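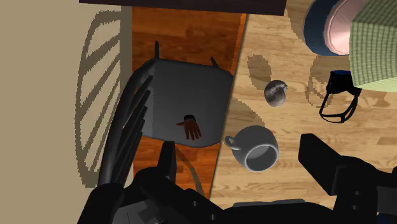 From: Kwesi Nutsugah
To: hudeck-users
Subject: Re: [hudeck-users] Wrist view or fixed view for the wide gripper?

Leobardo Lozano wrote:
> Hello all,
>
> We are moving our pick and place tests over to Hudeck and I have to
> choose between the two controllers before we commit. Treloar is what
> we know. Plergate is what everybody at the last meeting told me to
> use, mostly people who had not used it.
>
> My questions:
>
> Does Plergate cope with the wide black gripper, or does it still think
> the fingers are narrower than they are?
>
> Is the wrist camera any use with that gripper fitted? Ours seems to
> spend its life looking at its own knuckles.
>
> Has anyone tried soft things? All the demos I can find pick up cubes.
> I have nothing against cubes but our customers do not post us cubes.
>
> Leobardo

Leobardo,

You will be pleased to hear I have wasted the time so that you don't have to. I ran 100 episodes with each controller, same arm, same gripper, same rooms, same clutter, and the only thing I touched between them was the config file. (I touched the config file a lot. See below.)

Your first question. Plergate does know how wide the fingers are now, but only if you tell it, and the default is still the narrow hand. If you leave it alone it plans a lovely path down beside a mug and then goes straight through the handle with the side of the finger. Treloar reads the width from the gripper model itself. Dull of it, but I have come to value dull.

Your second question. Yes, the knuckles. The gripper takes up the bottom of the wrist view and no amount of fiddling will get rid of it, as it is bolted to the same wrist as the camera. With the fingers spread you do get a decent gap to look through, and anything that sits in the gap, a mug for instance, is found well enough. The trouble is small things further off to the side. The little brown toy hand was my worst customer. It is a small thing, and when it lies on a chair seat the detector either misses it or, on a bad day, offers me the whole chair. I did once let it have a go at the chair. Don't.

Shadows are the other nuisance. The slatted chair throws stripes and Plergate's edge finder is very fond of stripes. Turning the shadow setting down helped, but then you are testing in a world with no shadows, and I gather yours has some.

What fixed most of it was running the wrist camera with a fixed camera as well. Use the wrist view for the last stretch and the fixed one for everything before that. Treloar will swap between them by itself. Plergate needs a line in the config, and the line in the manual has a spelling mistake in it, so copy it from the source.

As for soft things, I have pasted my bench notes in as they stand, grumbling included. 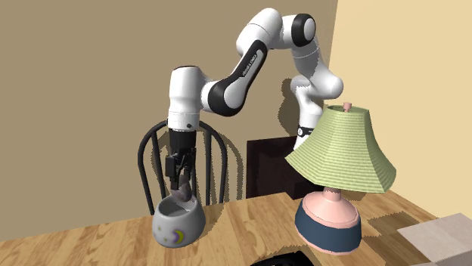 Citisberg, 04/04/2022

Task is soft lavender thing into the white bowl with the moon on it. Lamp stays on the table, arm has to get over from behind it.

Treloar: comes up and over in a big arch, wrist straight down, no argument. Slow. Grip force on the soft setting, fingers shut on it without shoving it out sideways. Hover height over the bowl wants care: what matters is where the bottom of the object is, and Treloar goes by the fingertips. Set an offset by hand.

Plergate: much quicker. Keeps trying to save a few centimetres by cutting the corner at the lamp. Had to raise the clearance three times before I stopped wincing. Good on the descent, and it does take the hanging part of the object into account. Credit where due.

Both: bowl rim shows as higher than it is if the fixed camera is set too low. Moved camera. Fine after that.

Not tried: anything softer, anything with a strap. The black thing with the strap is still on my list and I am in no hurry.

End of notes. If you want an opinion, I would start with Treloar, put up with the speed, and look at Plergate again in September when the next release is meant to come out with the gripper width sorted. If speed is the whole point for you, go with Plergate now, set the width before you do anything else, and keep the lamp clearance generous.

I can send both config files. Mine have comments in, some of them polite.

One thing I still can't work out, if anybody on the list knows: why does Plergate close the fingers fully at start-up when the hand is already open? It wastes a moment on every episode, and I can't find the setting for it.

Kwesi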